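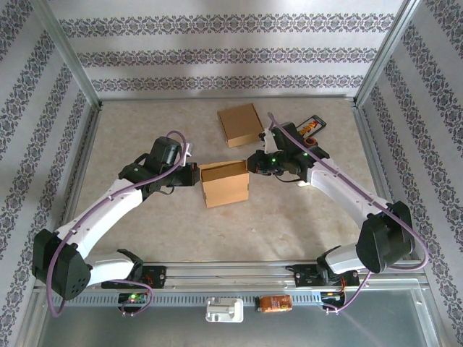 An open box, flaps out, and a flat one waiting behind it. October 2022.

Leave the flaps open. That's my whole argument really, but the editor wants more than four words so off we go.

I have moved house five times and helped with a good many others, and the thing that ruins a move is the tape. People fill a box halfway, get nervous, tape it shut. Then the scissors turn up. The phone charger. The one sock. Out comes the knife, the tape gets slit, a new strip goes over the old one, and by the third go the lid is more tape than card and opens like a tin of paint.

A box with its flaps up is still taking things. Anyone walking past can see what's in it and drop in something that belongs. Shut it and people start a new box. Then another. When we left the flat over the bakery I had 24 boxes and I'd swear half of them were half full, because Konrad kept closing them behind me. Konrad Zaugg, dear friend, menace with a tape gun.

He disagrees, naturally. Says an open box is an unfinished job, and unfinished jobs breed. He likes to see a wall of shut ones with the labels all facing out. Looks lovely, I'll give him that. But he labels by room, "kitchen", "kitchen 2", "kitchen misc", and then where's the kettle? Kitchen misc. It is always in misc. We had tea out of a saucepan the first night.

Second point, flat boxes. Keep them flat until you want them. I cannot say this loudly enough. Dudek, who did our last move and did it well, dropped off a bundle the week before and my sister-in-law Agustina made up the lot that same evening. Kind of her. We then lived for six days in a hallway full of air. You couldn't get to the loo without going sideways. One open, one flat and within reach, that's the right number for any table. Fill the one, tape it, carry it off, then make up the next. It's slower to start and quicker by Wednesday.

And do it on a table! Not the floor. I've had letters about this (two) saying the floor is more stable. Fine, pack on the floor, enjoy your back. At table height you can see right down into the corners, and corners are where the space goes. Clear the table first. People don't, they push the post and the fruit bowl to one end and pack round them, and the post ends up in with the towels. Mine did. There was a Flosska bill for 200 in there that I found in November, with a reminder waiting on the mat of the new place by then.

Small bits go in a tray. Any shallow thing. Rings, keys, screws from the bed, the odd coloured plastic whatsit that belongs to something you'll remember the minute it's binned. Don't put them straight in the box, they go to the bottom and stay there. Tray sits on the table next to you all week and goes in last, on top, and it comes out first. Bronisława Żak from the third floor taught me this and she has moved more than anyone I know, twice across a border with a piano. She uses a baking tin.

I know there are proper systems. Witold Krawczyk swears by a spreadsheet, has one with 3,546 lines in it, every spoon. He offered me a copy. I said I would look at it and I haven't. By the time you've typed in a spoon you could of wrapped it, and the next one too.

What gets me is how much of the advice about packing is about closing. Which tape, how many strips, the H shape along the seams. All fair enough on the day the van comes. For the fortnight before that you're deciding things, what's coming, what's going to your cousin, whether anybody needs three colanders, and you'll change your mind about teh colanders. An open box lets you. Konrad will be round at the weekend to help my neighbour with hers and I've told her to hide the tape gun until Sunday night.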